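Print | E-mail
May — posted by the floor safety desk

Todness Hall walk-through: lights and overhead

Ceiling lights: lit, great! Beams and conduits: OK.
Bottles on top of equipment: please find them a shelf — spills are our easiest fix.

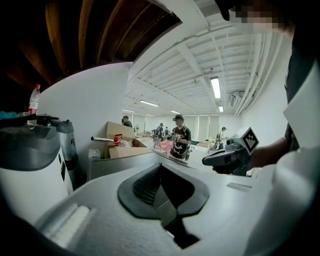
Drakska asked whether the pipe run gets its own line on the sheet, and yes, it does from now on!

Pipe brackets: check every 2 months.
Exit route: 7 out of 7, lovely work.

Contact | © Todness | Back to top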